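## 4. Getting the Hollora onto your network and keeping it there

By now you should have the Hollora unpacked, the feet screwed on and the little paper tab pulled out from under the backup battery. If the tab is still in there, go back and pull it, I'll wait. I skipped it on my first one and spent an evening wondering why the clock went back to midnight every time I unplugged the thing.

This section gets the box talking to your home network so it can store backups from every computer in the house. I do this with a cable first and think about Wi-Fi later, and I'd ask you to do the same even if you plan to hide it in a closet in the end. The wireless setup page exists, but it's slow and it forgets what you typed if you look away too long.

You'll want:

- the flat gray cable from the box (or any network cable you've got)
- your router's password, the admin one and not the Wi-Fi one
- a laptop or desktop already on the same network
- a pen, because you're going to write down an address

### 4.1 First connection

1. Plug one end of the cable into the port on the back of the Hollora and the other end into any free port on your router. Don't use the one marked WAN or Internet.

2. Plug in the power. The front light goes amber, then blinks, then goes amber again. This takes longer than you think it should! Go make coffee.

3. When the light turns solid white, open a browser on your laptop and type `hollora.local:3530` into the address bar. Type the whole thing, with the colon. If your browser does a web search for it instead, put `http://` in front.

4. You'll get a page asking for a setup code. It's on the sticker underneath, eight characters, and the zero has a slash through it. Everything else that looks like a zero is the letter O.

5. Pick an admin name and a password. Please don't call it "admin". The box will let you, and I wish it wouldn't.

> **Note:** If step 3 gives you a blank page, your computer may be sitting on a guest network. Guest networks usually can't see anything else in the house. Switch to the main one and reload.

### 4.2 Giving it a fixed address

Routers hand out addresses as devices come and go, so the Hollora could be at one address this week and another one next month. Your backups won't like that. What you want is a reservation, where the router promises to keep one address for this one box.

1. On the Hollora page, go to **Settings > Network** and find the line that says *Hardware ID*. It's six pairs of letters and numbers. Copy it.

2. Log in to your router and look for something called "address reservation", "static lease" or "DHCP reservation". Every maker hides it somewhere different (mine was under Advanced, then LAN, then a tiny link at the bottom).

3. Paste in the Hardware ID and choose an address ending in 24. You can use any free number really, but the rest of this guide says 24 and it'll be easier to follow along.

4. Save, then restart the Hollora from **Settings > Power**. Pulling the plug is a bad habit to get into with anything that has a disk inside.

5. Write the full address on a bit of tape and stick it on the box. Write it somewhere else too.

> **Caution:** Don't set a fixed address on the Hollora itself *and* a reservation on the router. Choose the router. If the two ever disagree you'll lose the settings page and have to do the long reset in section 9.

### 4.3 Finding a spot for it

Once it has its address you can shut it down, move it and plug it back in without changing a thing. A desk, a shelf or a workbench are all fine as long as air can get to both sides. Mine has lived in four different places so far. Keep drinks well away from the vents, and keep the power cord out of reach of anything that might snag it.

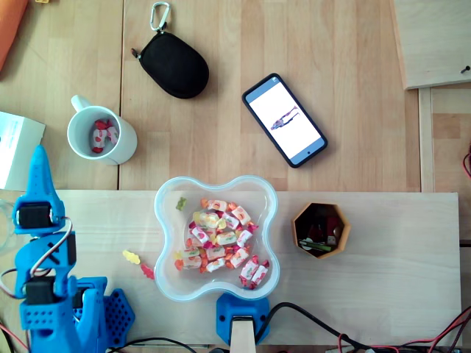

### 4.4 Setting up your first backup

Now for the good part! The backup program is called Chuensuk and it's on the Hollora's own home page, under **Downloads**. There are versions for Windows, Mac and Linux. Install it on one computer to begin with and leave the others until you've seen the first one finish.

1. Open Chuensuk and click **Add a box**. If it finds the Hollora by itself, great. If it doesn't, type in the address from your bit of tape.

2. Choose what to back up. I pick my whole user folder and then untick Downloads, which in my case is mostly old installers.

3. Set the schedule to nightly. Hourly sounds nice but it makes older laptops crawl.

4. Turn on encryption and save the recovery key. Print it, or put it on a USB stick in a drawer. Without that key there's no way back into your files, for you or for support.

5. Click **Start now** and leave the laptop plugged in with the lid open. The first run copies everything - after that it only picks up changes.

My first run was 1073 files short when I checked it against the folder, and I got pretty worried. They were all temporary files, which Chuensuk skips unless you tell it otherwise. Zdenka Angelovski spotted that one for me, and she also talked me into the next step.

6. Restore one file. Any file! Click **Browse backups**, pick a document, and send it to your desktop under a new name. Open it and read a bit. Do this again every few months.

> **Note:** Firmware older than the May release shows the restore button in gray until you reload the page. Updating fixes it, see 5.2.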